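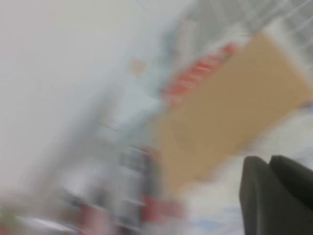

# Red Marker

Thirty minutes, Duván had said. Thirty minutes and then the Hasteo van leaves, with your stuff or without it.

So Wojciech packed. Fast. Cardboard everywhere, red print on the side of it, his hands moving quicker than his head. Books in. Lamp in. The good kettle in with the books, which he'd regret, fine, he'd regret it in Rivadeneyra, where he could regret it at leisure in a kitchen with a real window.

He left the table for last. Stupid. The table was the worst part.

It still had the gray cloth on it, the one with the thin white lines. They'd bought it because Duván said you could play any game on it if you had pens and some spite. They'd played all of January on it. Coins for armies, a bottle cap for the king. Wojciech lost the bottle cap twice and the war once.

"What's left?" Duván, yelling up the stairs.

"The table!"

"The table's not coming!"

"The stuff on the table!"

Nothing from the stairs. Then the van door, sliding.

Papers first. He shuffled them, put them down again, they slid out sideways the way they always did. Orange stripe down the edge of the top one, an orange circle, small print. A form. It had been sitting there for weeks and he'd read it maybe once, standing up, with toast. Were you supposed to keep a thing like that? For how long? His mother kept everything. His mother had a receipt for a bicycle that got stolen before he was born.

Keep, then. No - check first. Anything that needed an answer got a red mark, that was Duván's system. Red meant do it today. Wojciech had been ignoring red for most of a year.

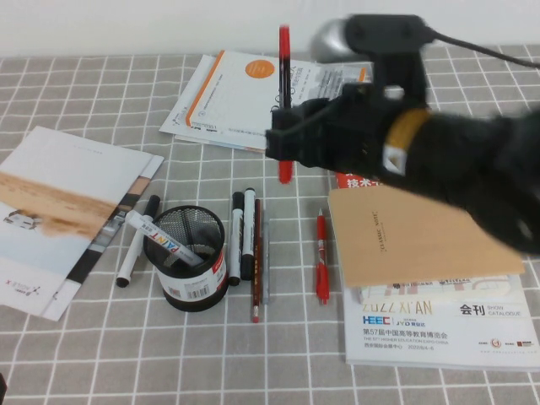 And then the brochure. He'd been trying not to look at it. Sand, pale sky, that little white vehicle off by itself at the side, going wherever it was going. It was upside down and he didn't turn it around. He knew it well enough.

They were going to drive it. That was the plan, before Rivadeneyra, before the job. 987 miles, Duván had worked it out on the back of an envelope, with stops. He'd put in a stop just for pie. They'd been going to leave in the spring and then in the summer and then there was the thing with the car, and after the thing with the car they both got polite about it. You know how that goes. Somebody says "we should still do that" and somebody else says "totally" and gets up to rinse a cup.

"Fifteen!" from downstairs.

"I heard you!"

Pens. God, the pens. Who owned this many pens? The black mesh holder still had its label on, barcode and everything, neither of them had ever bothered to peel it. The paint marker was his, from when he was going to do the mailbox. He never did the mailbox. The pencil was Duván's, you could tell, nobody else he knew still used a pencil on purpose. Wojciech picked it up and put it back. Picked up the gray pen instead and tried it on his thumb.

He should of asked for more boxes.

Feet on the stairs. Duván in the doorway, sweaty, a strap over one shoulder, looking at the table and then at him.

"You haven't done any of it."

"I did the books."

"You've been up here forever."

"I was reading the form."

Duván came over and looked at the papers upside down, then at the brochure, wich he did pick up. He held it a while. He was bad at holding things casually, always had been.

"You want this?" he said.

"Do you?"

"I asked first."

A horn outside. The driver, out of patience, leaning on it. They both looked at the window and neither one moved.

"It's on the way," Duván said. "Sort of. If you go the dumb way."

"How dumb?"

"Four days. Maybe. I'd have to find the envelope."

Wojciech took the red marker and pulled the cap off with his teeth. He wrote TODAY across the back of the brochure, big, pressing too hard.

"The van," Duván said.

"The van knows where it's going," said Wojciech, around the cap. "Get the kettle out. It's in with the books."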